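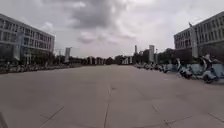 Open day at Skaltier, 3/14/23. Posting notes as I go. The subject is outdoor navigation on a wheeled platform called Mala. 1/

Mala is a small ground robot meant for document and sample runs between buildings. The demonstration uses the paved plaza between the two office blocks. Long straight run, scooters parked down both sides, trees at the far end. 2/

Hosting is Kyung-hwa Baek, who leads the localization group. She opened with the limits of the system, then the route, then a short Q&A. No slides. 3/

Task for the morning: hold a line down the middle of the plaza, stop at a set point, turn, come back. Top speed is capped at 3 mph for visitors. The motors can do more. 4/

Satellite positioning is switched off for the demo. Baek's reasoning is that tall facades on both sides give reflected signals, and the team wants people to see what the cameras and wheel encoders do without help. 5/

The slab joints are used as a heading cue. A long seam runs down the center of the pavement and the planner treats it as a weak reference – it can be overruled by the building edges at any time. 6/

Angled joints are the awkward part. An early build would pick up a diagonal seam and start to follow it. The fix was to require agreement with a second cue before any heading change. 7/

Parked scooters are handled as one soft boundary per side. The software makes no attempt to separate one scooter from the next. It keeps a margin from the whole row and widens it if anything in the row moves. 8/

I asked about people standing in among the scooters. Answer: a person in the row gets the same wide margin whether or not they move, if the detector finds them. If it doesn't, the row margin still applies. Fair answer. I would like to see the miss rate. 9/

Light is flat today, full cloud, no strong shadows on the slabs. Baek said this is easier than low sun for seam detection and harder for exposure, as the sky takes up so much of the view. Auto exposure is weighted to the lower half. 10/

The map is thin. It stores 70 landmarks for the full route, mostly vertical edges: columns, corners, the towers past the end of the plaza. The far ones are good for heading and useless for distance. 11/

The drive base is from Grimik, unmodified except for the bumper. Battery is rated for 6 hours. Skaltier plans on less in January, when the cells are cold. 12/

Logged distance on this route before today: 2000 km, across all units. I asked how many stops were operator-triggered. They have the number but aren't releasing it until the Massawe trial is done. 13/

Massawe is the second site. Gravel paths, no seams, fewer straight walls. Most of what I've listed here as a heading cue goes away there – worth watching for that reason alone. 14/

Q&A went mainly to curbs and rain. Curbs: ramps only. Rain: light rain is allowed, standing water is not, because reflections of the buildings produce false edges. 15/

Parameter sheet is promised to attendees by email. I'll add the margin values to this thread when I have it. 16/16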